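How to Restring a Beaded Bracelet on Elastic Cord

Posted 21/03/2018 by Valtteri Salminen

Stretch bracelets come into the Flurnton repair table more than any other piece of jewelry. The beads are usually fine. The cord is what goes, and replacing it takes less than an hour including drying time.

What you need

Elastic cord, 0.7 mm for most beads
A bead board or a folded towel
Jewelry glue with a fine tip
Sharp scissors
A binder clip or a piece of tape
A soft tape measure

If the beads have small holes, such as freshwater pearls or some seed beads, go down to a thinner cord and run it through twice. Thick cord forced through a small hole frays on the inside where you can't see it.

Step 1. Lay out the beads

Cut the old cord over the towel and let the beads drop there. Put them back in their original order if the pattern matters. Wipe each one with a barely damp cloth and check the holes for sharp edges. A chipped hole will cut new cord in a few weeks. Leave those beads out, or smooth them with a bead reamer.

Step 2. Measure the wrist

Wrap the tape around the wrist just above the bone. Add half an inch for small beads and up to an inch for large ones. For a wrist that measures 7 inches, cut 12 inches of cord so there is enough left over to tie.

Step 3. Stretch the cord

Hold the cord at both ends and pull it firmly several times. New elastic relaxes after it is first worn, and a bracelet strung on cord that hasn't been stretched will show a gap next to the knot by the end of February if you gave it as a Christmas present.

Step 4. String the beads

Clip one end of the cord. Thread the beads from the other end, and start with the bead that has the largest hole so the knot can be hidden inside it later.

Step 5. Check the fit

Bring the ends together before you tie anything and hold the bracelet around the wrist. It should roll on over the hand without straining and then sit still. People who work with their hands generally want it closer than people who don't. A string of light beige beads like the one on the wrist here, worn while the hand is holding equipment, is best fitted so it can't slide down over the palm.
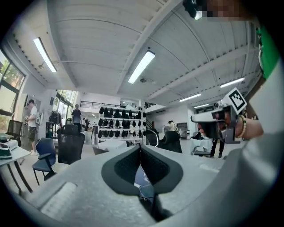 Step 6. Tie and glue

Tie a surgeon's knot: right over left, wrap through a second time, and pull down. Then go left over right and do the same. Put one small drop of glue on the knot and let it dry fully. Trim the tails to 2 mm and tug the bracelet gently until the knot slips into the large bead.

Don't wear it in the shower for the first day.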